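Tuesday, January 21, 2025
Workshop notebook, long room, kit supplies

Good day on the supplies! I've been wanting to get the soft stuff out of its packets and into the clear bins since December, and today there was finally a whole free table to do it on. Writing this up while it's fresh, so that whoever carries on with the Halonen kits can see where I got to.

Starting point: everything for the kits was in the grey Dronberg crate, all mixed up, small bags inside bigger bags, and the only way to find anything was to tip the lot out. The clear bins are so much better. You can see what's in them from across the room, the rounded corners mean thin plastic doesn't snag, and they wipe clean in seconds. I'm a bit in love with them. They live at the back of the table now, with working space left in front.

Moved over so far: gauze, finger cots, the blunt scissors, the safety pins (still in their tin, please leave them in the tin). Then on to the orange things.
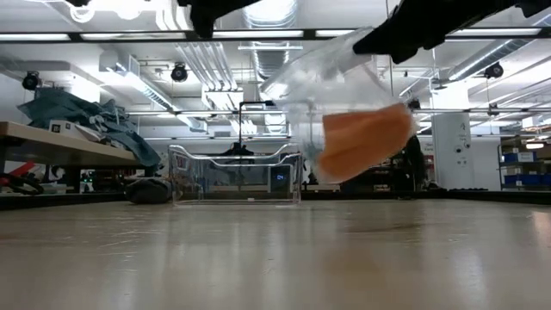
A note on thin bags, as I spent more time on them than on anything else. They cling. Drop one in a bin by its top and it drapes over the rim half the time, and then the next one sits on top of it and the whole lot slides out when you move the bin. What works nicely is to let the heavy end touch the bottom first, then let go of the top and press the air out with a flat hand. Two bags deep is fine. Three and you're rummaging again.

I also tried folding the tops over and taping them. Looks very smart, takes ages, and you have to cut the tape every time you want something. Dropped that idea before lunch.

Stock number for the clear bags is on the Zamow list, we have 1,930 left if the list is right, so no need to order more this side of spring. I would like to try the next size down at some point. The ones we have are generous for small items and all that spare plastic takes up room.

Next job, the cohesive wrap. I do like this material. It sticks to itself and to nothing else, tears by hand, and the orange shows up beautifully on a pale table, so no more losing the end of the roll. We have been calling it "bandage" on the labels, which gets it confused with the woven sort. From now on the label says WRAP, in capitals, and the woven ones stay as BANDAGE.

Things I want to remember about it:

Lay the strip out flat before rolling it back up. Rolled straight from the hand it goes on skewed, and by the fourth turn you have a cone.

Don't pull. It stretches easily, and a roll wound tight is a real pain to start again.

Fold the last bit under to make a tab. Otherwise the end grips the layer below and you pick at it for ever.

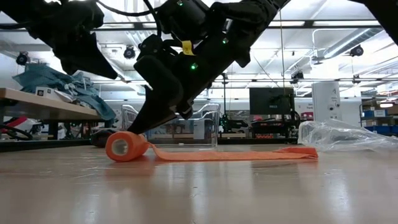
Old rolls versus new ones: the old stock has gone a little tacky and needs a firmer tug to come away from itself. Still perfectly usable for practice, so I've put it aside under the Grurko label and kept the new rolls for the kits proper. If a roll comes apart in bits as it unwinds, bin it, it's had its day.

I wondered about cutting strips to length in advance. Tried 5 of them, laid them one over another with baking paper between, and they came apart cleanly an hour later. Without the paper they became one very thick strip, ha. So precut is possible, as long as we're happy to use up baking paper. I think it's worth it for the teaching sets, where people always want a strip right away and always in the middle of something else. For the ordinary kits a whole roll is better.

Also worth knowing, the table wants a wipe before any of this. The wrap picks up every crumb and hair going, and a fluffy strip never quite behaves again. Damp cloth, then a dry one, then wait a minute. The faint scuffs in the surface are harmless and won't come out, I've had a go.

Left to do:

Labels for the bins, front and one short end

Sort the crepe and the woven bandages by width

Find the lid that goes with the narrow bin (looked in the Dronberg crate, not there)

Ask Halonen if they want one roll per kit or two, the sheet says both

Precut strips for the teaching sets, buy baking paper first

Crate is back under the shelf with the unsorted things in it. Tape measure is in my drawer if anybody needs it for the widths.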